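Unit 4: Teaching by demonstration

4.1 Remote control
You drive the arm from the desk while the Tideo logger saves every move. Record 16 runs of the same task. Lay the PC tower on its side, take off the panel and keep the gripper above the case until logging starts.

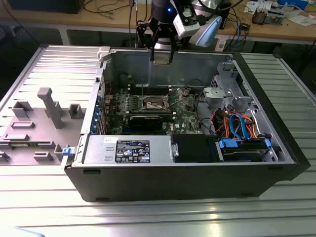

4.2 Hand guiding
Switch the arm to free mode and move it by the wrist. Go slowly near the memory slots. Stop after 40 seconds and save.

Hand in your logs by 09/06/2021.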